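Late Arrivals and Key Handover at Small Guesthouses in Prutia
Student project report, Hospitality and Travel Program, Tremstead College
Submitted 8 January 2026

This report looks at what happens when guests reach a small guesthouse after the front desk has closed. It covers the guesthouses in and near the town of Prutia, with a closer look at one of them, the Mihăilă Guesthouse.

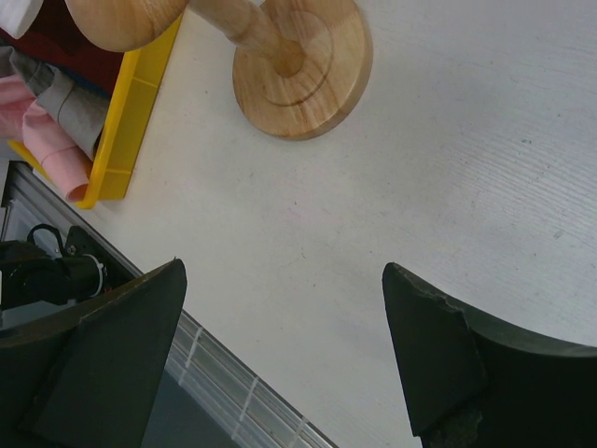
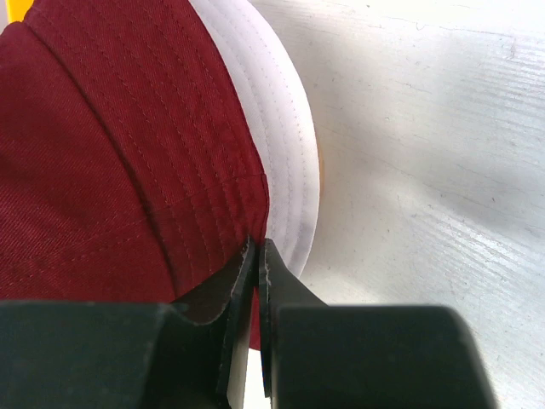 Tremstead Student Reports, Volume 2, page 44

Background

Prutia is a hill town with a summer season that peaks in August. Most places to stay are family houses with a few rooms to let. The last bus gets in after dinner, and drivers coming over the pass are often later than they planned. Very few of the guesthouses can pay someone to sit at a desk at night. The owner usually lives in the house or next door and has to be up early to make breakfast.

The subject came out of a class assignment on guest complaints. While reading public reviews for that assignment we saw that late arrival came up again and again, including in reviews that were good overall. A guest would praise the bed, the view and the breakfast and then take away a star because of standing outside with a suitcase and no phone signal. We wanted to know how the houses handle this now and what a small owner could change without spending much.

Method

We used two sources. The first was a set of 354 guest reviews left on Stakeo, the booking site most of the owners use. We read every review and marked each one that mentioned arrival, keys, finding the house, or contact with the owner before the stay. Two of us marked the reviews separately and then compared. Where we disagreed, we talked it over and picked one reading.

The second source was a short questionnaire sent to owners by email. We received 38 completed forms. The questions asked when the desk closes, what guests are told before they come, how keys are handed over after hours, and what goes wrong. Owners could write as much as they liked in the last box, and many of them did.

We also stayed one night at the Mihăilă Guesthouse and arrived after the desk had closed. The owners knew we were students and knew we would be late, so we can't treat this visit as a blind test. It was still useful for seeing the path, the lights and the door the way a guest would.

How keys are handed over

The owners' answers fell into a few groups. The most common arrangement is that the guest calls a phone number on arrival and the owner comes down. Owners like this because they meet the guest and can show the room. They also said it is the part of the job that tires them out most in high season.

The next most common is a key box with a number code. The code goes out by message on the day of arrival. Some owners use the same code all season, which several of them said they knew they should not do. A smaller group leave the room key in the door and the front door unlocked. This was mostly in the villages outside the town.

A few houses have changed to electronic locks. These owners were happy with them for the most part but mentioned dead batteries and older guests who found the keypad hard to use. One wrote that the lock had cost more than the bed in the same room.

What guests complain about

Guests rarely complained about the type of handover itself. A key box was fine with most people, and so was a phone call. What they wrote about was being unsure. The message with the code came too late, or it went to an email address they couldn't open on the road. The house number could not be seen from the street. The phone rang and no one picked up for a while.

Finding the right building was a larger problem than we expected when we began. Many houses in Prutia share a lane name with another lane on the far side of the river, and the pin on the map is sometimes set at the bottom of the hill. Guests who had been sent a plain written description ("green gate after the church, second door") mentioned it as a good thing, even when they were very late.

There was also some bad feeling over late fees. Several owners charge for arrival after a set hour. The fee is listed on Stakeo, but far down the page under house rules, and guests who hadn't scrolled that far were surprised to be asked for cash at the door.

The Mihăilă Guesthouse

The Mihăilă Guesthouse is on a steep lane above the market. It uses a key box, and the desk closes early in the evening outside the summer season. The owners send one message the day before arrival. It has the directions, the code, the room name, the Wi-Fi password and a line about where to park. They told us they used to send all of this in separate messages and that guests lost track of them.

On our visit the directions were easy to follow. The lane has one street lamp, at the lower end, and the upper part is dark. The key box is beside the side entrance, under a lamp with a motion sensor. The sensor did not pick us up until we were close to the wall, and we used a phone light for the last few steps. Inside, the room name was on a card at the foot of the stairs. We mentioned the sensor at breakfast, and the owners said other guests had said the same.

Suggestions

Send one message with everything in it, a day ahead, through the booking site and also by text.

Write the directions in words and have someone who doesn't know the town try them after dark.

Change the key box code between guests.

Put the late fee in the first message if there is one.

Leave a light on at the door on nights when someone is expected.

Limits of the project

The reviews come from a single site, and guests with no strong opinion probably don't write reviews at all. The owners who answered may be the more organized ones. We had no way to check what they told us except in the one house we visited, and that visit was out of season. A second stay in August would show how the same arrangement works when several parties arrive on the same night. We were not able to do this within the term.

The questionnaire and our marking sheet are kept with the program office and can be requested there.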